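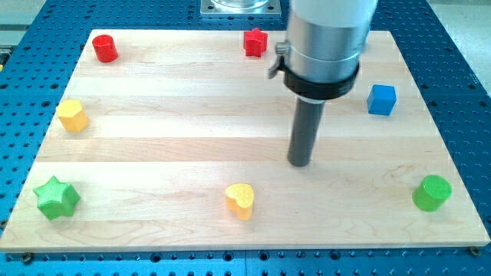

Tarek Saliba keeps his paint in the refrigerator. It was the first thing he showed me when I came by the shop in November, before the saws, before the lumber rack, before I had even found somewhere to put my coat. "People think I'm hiding my lunch in there," he said, holding the door open so I could admire the jars. "My lunch is in the truck."

Saliba makes toy blocks under the name Ledatau, which he says was how his youngest used to pronounce something in Arabic that the family has never managed to agree on. He started with plain cubes, sanded at the kitchen table after the kids had gone to bed, and he would probably still be making plain cubes if a neighbor hadn't asked him for a star.

"A cube is a friendly thing to make," he told me. "You've got your flat sides, you can run the whole batch through and think about what's for dinner. Then this lady wants a star, and I say sure, of course, how hard can it be? Well! You have all these inside corners, and the sandpaper doesn't want to go in there, and your fingers don't want to go in there either. I think I spent two weekends on that one star. I gave it to her and she said it was lovely, and could her sister have one too."

The stars are his best seller now, red ones above all, and he has made his peace with the corners. He uses a folded strip of paper wrapped around a popsicle stick, and he does it sitting down, with the radio going. A full set has 30 pieces in it and costs more than he would like. He brought up the price three times while I was there, and each time he looked a little sorry about it.

I asked which shape he liked best, expecting to hear about the star again, but he went off to rummage in a bin and came back with a hexagonal one in yellow, which he stood on the bench between us.

"This guy," he said. "Kids don't know what to do with him at first. He isn't round and he isn't square. They try to roll him and he goes bump, bump, bump, and that makes them laugh, and then they figure out he stands up just fine. My daughter used to line them up side by side like a honeycomb. I never showed her that."

The cylinders give him the most trouble with color. End grain drinks up paint, he explained, and the first coat on the top of a cylinder always comes out darker and duller than the sides, so he seals the ends, waits, sands them again, and only then starts on the red. He likes a glossy finish and will defend it to anyone. A shopkeeper at Bronier, a gift store that carried his sets for a while, wanted them matte because matte looked better on the shelf.

"And she was right, it did look nice on the shelf," he said. "But I had shiny blocks when I was a boy. My uncle brought them back from a trip, and I can still feel how they were in my hand, kind of cool and slippery. So I make them shiny. She found somebody else, and we still say hello."

We talked for a good while about boards, too, because lately he has been making a maple board to go with the blocks, glued up from long strips, light in color, with only a little figure in the grain. He buys the wood from Çetinkaya, a small yard where he has been going for 9 years and where they let him pick through the stack as long as he puts it back neatly.

"You want something pale under the colors," he said. "I tried walnut. Beautiful wood, and the blue cube just disappeared on it. On maple a blue cube is a blue cube. And a child can dump everything out in the middle, push it all off to the sides, and start over. They do that all day long. The clearing off is half the game."

Gluing up a board is the part he won't rush. He lays the strips out on the bench and turns them over and swaps them around until the lines seem to run along together, then leaves them there overnight and looks again in the morning with his coffee. Some mornings he changes the whole thing. He made 156 boards last year, and he told me that with a shake of the head, as if somebody else had done it and ought to have gone to bed earlier.

Before I left I asked whether he ever thought about hiring help. He has thought about it, and his wife has thought about it more. He would want somebody who didn't mind sanding, he said, and who could stand the radio station, and then he got to telling me about the radio station, and it was dark by the time I found my coat.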